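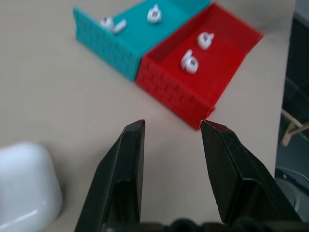
Kallio lowers the weight and the price of its Alis mixed reality glasses

The manufacturer Kallio has presented the second version of its Alis glasses at the Plillach developer days in May. The new model weighs 159 grams without the cable and will be sold from the autumn at 517 euros, a clear reduction compared with the first Alis, which was offered only to companies.

Like its predecessor, the headset does not contain its own computer. It must be connected to a laptop or to a small processing unit that the user wears on the belt. Kallio explains that this decision keeps the heat away from the face and permits longer sessions. The belt unit is included in the price, but the longer cable for desk use has to be ordered separately.

The biggest change concerns the way the glasses understand the room. The first Alis needed a slow scan before each session, and users often complained that virtual objects moved a little when they turned the head quickly. The second version uses tracking software from Tratik, a small company that has worked until now mostly for museums. According to Kallio, the room is recognised in 15 seconds, and the glasses remember it when the user comes back the next day, also if some furniture has changed its place.

In the demonstration room at Plillach, visitors could put a virtual lamp on a real desk and then walk around it. The lamp stayed where it was, and its light fell on the desk in a believable way. The impression was less good with small objects held close to the eyes, where the edges became soft. The field of view is also still narrow, and anyone who has used a closed virtual reality headset will notice the borders soon. Text, on the other hand, can be read without effort, even in the corners.

Owners of the first model will receive the Tratik software as an update, but without the memory function, for which the old sensors are not precise enough. Kallio does not plan an exchange programme.

For developers, the programming tools are already available for download. Nearly 3367 people have registered for them since the registration was opened, Kallio says. Applications made for the first Alis should run without changes, with the exception of those that use the old hand control.

Orders will be accepted from the end of the summer, at first only in Europe. Kallio has not yet said if prescription lenses will be offered at the same time or later.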